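Taming the Charger Pile

Posted 9 September 2023 by Vlasta Nikolovski

I put this job off all summer. Every time I needed a charger I'd reach into the drawer, pull, and get four other things along with it (one time a whole extension cord and a dried-up glue stick!). So in June I promised my sister I'd sort the lot before she came to stay, and then of course she came and went and the drawer was still stuffed. Anyway, I've done it now, and I have a few tips to pass on.

First one: tip everything out in one go. Don't pick through the drawer. You want the whole mess on a big flat surface with good light, and something smooth is best, so the cords slide instead of catching. 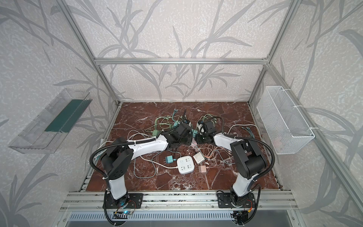
Charging cables and power bits, all in a tangle on the marbled top.

Don't yank! If you pull on a knot of cords it only gets tighter. Find a plug end, hold it up, and let the rest drop away from it. Loosen the middle of the tangle with your fingers like you're fluffing a pillow, and most of them will come apart on their own. I had mine apart in the time it took to listen to one side of a record, and I'm slow.

Next, sort by color before you sort by anything else. I know people say to go by plug type, and I used to, but when you're half asleep and hunting for the phone cord you look for the green one or the blue one. I'm a big believer in buying power strips in different colors too, even if it looks like a kid's birthday party. One color per room, and then you can yell "bring me the pink one" down the stairs and get the right thing back.

While the chargers are plugged into the strips, have a good look at them. The chunky ones like to hog the socket next door, so put those at the end of a strip and keep the skinny ones together. Leave a socket or two open if you can.

Then coil each cable loosely, in a circle wider than your hand. I used to wrap them tight around the charger and I ruined 2 good ones that way, right where the cord meets the plug. The ones with a bunch of ends get coiled from the single end first, so the little connectors finish up together on the outside.
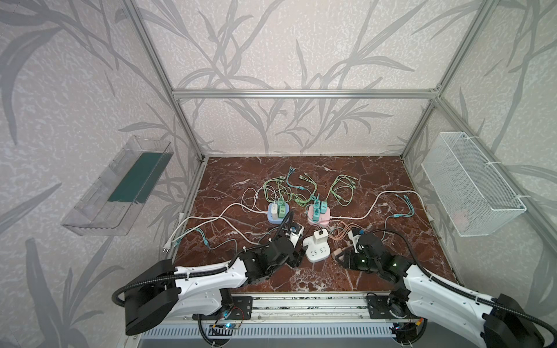 Where to Keep It All

Get it off the table and up on the side. A long clear bin is my favorite, just for the fact that you can see what's in it. A wire basket is good too, and a few zip ties will hold one on a rail or a frame with no drilling. Snip the tails off the ties or they'll scratch you every time you reach in.

Anything you can't match to a gadget goes in a paper bag with the date on it. Mine has 9 cords in it at the moment, and I still have no idea what the fat gray one is for.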